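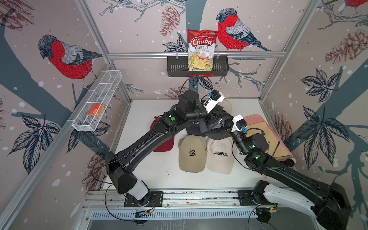 Leandro Pastor estampa papel pintado desde hace media vida, aunque al principio lo suyo eran los carteles. Su taller, Bermúdez, conserva el apellido del anterior dueño, que le vendió las mesas, las prensas y un archivo de 787 dibujos guardados en cajones planos. Nos recibe a las nueve de la mañana, con el delantal ya puesto y una cafetera en el alféizar.

«El nombre no lo cambié porque los clientes lo conocían», dice. «Y rehacer el rótulo costaba dinero».

Del archivo ha catalogado 282 dibujos. El resto sigue en los cajones, entre papeles de seda, y algunos llevan al dorso notas a lápiz que no siempre consigue leer. Trabaja en ello por las tardes con Styliani Makris, restauradora de papel, que viene en los meses flojos. «Styliani mira primero el reverso», cuenta Pastor. «Yo voy al dibujo y ella va a las manchas, al pegamento, a ver si alguien lo recortó para ajustar el motivo. Hemos encontrado correcciones que explican por qué una tirada salió torcida».

Le preguntamos qué le piden ahora. Responde que ramas, hojas y pájaros, y que hace diez años le pedían rayas. La gente vuelve al papel en habitaciones pequeñas: un recibidor, un aseo, el fondo de una estantería. «En un salón grande se lo piensan mucho. En un aseo se atreven con cualquier cosa – y suele quedar bien».

Los motivos de invierno tienen su propia temporada. Los encargos entran en septiembre y se cortan de golpe antes de las fiestas. A Pastor le gustan los pájaros de pecho rojo porque admiten fondos apagados, grises o malvas, sin perderse. Lo difícil, explica, son los puntos de nieve. «Si los repartes con regla, parece un mantel. Si los repartes a ojo, al pegar tres tiras aparece una calva y ya no ves otra cosa. Yo hago una prueba, la cuelgo en el pasillo y la dejo allí una semana».

La repetición es el tema al que vuelve una y otra vez. Un dibujo que funciona en una hoja puede fallar en una pared entera, y al revés. Éabha Hennessy, que dibuja para el taller desde hace cuatro años, le manda los originales en acuarela y discute con él cada empalme por teléfono. «Ella quiere que la rama siga hasta donde le pide la mano», dice Pastor. «Yo tengo que cortarla en el borde y que empiece otra vez al otro lado. Alguna discusión hemos tenido por una piña».

La última colección se llama Kaleo. La tirada inicial fue de 600 rollos y quedan 70 en el almacén. No piensa reeditarla enseguida: uno de los grises no le convence y quiere volver a mezclarlo. 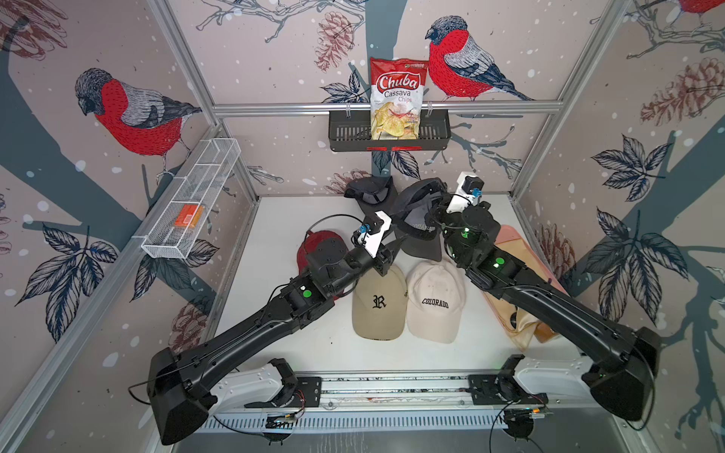 Colocar bien el papel

Pastor no empapela, pero recibe las llamadas cuando algo sale mal. Casi siempre es la pared. Recomienda lijar, aplicar una imprimación y esperar a que seque del todo. También pide que se comprueben los números de lote antes de abrir los rollos – dos lotes del mismo color pueden diferir lo suficiente para que se note junto a una ventana.

«Y que empiecen con plomada», añade. «Las esquinas de las casas no están rectas. La mía tampoco».

Antes de irnos abre un cajón y saca una hoja con helechos, sin firma ni fecha. Makris cree que nunca llegó a imprimirse. Pastor quiere hacer una prueba en verde este invierno, pero antes tiene que terminar un pedido para un hotel.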